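Three trips for one curtain

We moved into the house on Skerwood in April and for the first month I got dressed in the hall closet. The bedroom faces the street, the street faces the bedroom, and the last owners had taken every curtain with them, plus the hooks.

My plan was to buy curtains. I'd like some credit for how simple that plan was. I went to Clunder, where they asked what length I wanted, and I said "window." They sell four lengths and window is none of them. There is one that stops at the sill, one that stops just under it, one that touches the floor, and one that lies around on the floor like a teenager. I bought the third kind and got them home and they stopped a hand's width short of the boards, so the whole room looked like it was waiting for a flood.

Back I went. The longer pair was lined, and lined curtains cost what I used to pay for a car repair. I put them on a card and didn't discuss it with the household.

Then came the matter of how wide. The internet says your fabric should be twice the width of the window or it will look stingy. I read a thread on this with 709 replies and came away knowing that people have left marriages over pinch pleats. One woman had hemmed hers by hand, with weights sewn in the corners. I used iron-on tape, which held until the first sunny afternoon.

They're up now. They don't match each other exactly, one being from a later dye lot, and I've stopped opening them all the way so you can't tell. The street has gone back to looking at its phone. I still get dressed in the hall closet, out of habit.

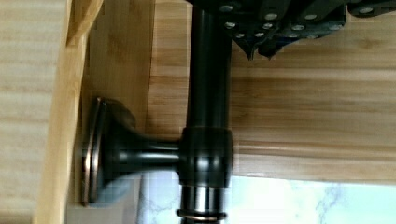 Wynne: Wash them before you redo that hem. Mine shrank three inches and I'd already trimmed them, so now I own very nice sill-length curtains and a lot of opinions about cotton.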